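Looking after fabric desk mats and table mats

Posted 26/02/2023 in Around the House

I have a great soft spot for a big fabric mat. We have one on the craft table, one under the keyboard and a third that wanders about the house according to who is doing a jigsaw, and between them they have put up with tea, glue, biscuit crumbs and one very leaky fountain pen (mine, I'm sorry to say). People often write in to ask how to get the creases out and whether they can go in the washing machine, so I thought I'd put everything I know on one page.

Start with the everyday dust. A lint roller is quick, but I prefer a barely damp microfibre cloth, wiped in one direction from the middle outwards, and then the mat left alone for an hour before anything goes back on it. Crumbs like to settle along the edge, so give that a going over with a soft old toothbrush.
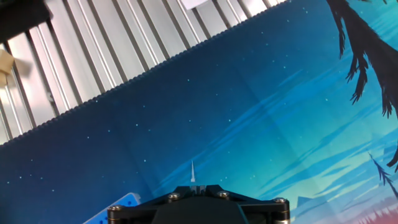 Creases are the thing I get asked about most, and they nearly always come from the mat being folded flat in a packet or pushed into a drawer. A dark printed mat shows them more than a plain one, I find. You get those paler lines making rectangles right across a lovely starry sky, just where you'd like it to look smooth. Lay the mat face down on a clean towel, cover the back with a thin cotton cloth and go over it with the iron on its very coolest setting, no steam, keeping it moving all the time. If yours has a rubber backing, please don't iron it at all! Roll it up loosely with the picture on the outside, leave it overnight, then unroll it and put some heavy books on the corners for a day or two. My old Tindall atlas does very nicely for this.

For washing, fill the bath with 70 mm of cool water (I measured it once, for a reader who wanted to know) and add a small squirt of washing-up liquid. Swish gently, press down with your palms, and never wring. If there's a stitched border, go lightly over it, as a snagged thread will run on for longer than you'd believe. Rinse until the water is clear, roll the mat in a dry towel to squeeze out the worst, and dry it flat, well away from the radiator. Mine took until the following evening last April, with the window open.

As for storage, roll it round a cardboard tube, the sort wrapping paper comes on, and tie it with a bit of ribbon. An elastic band will leave a dent.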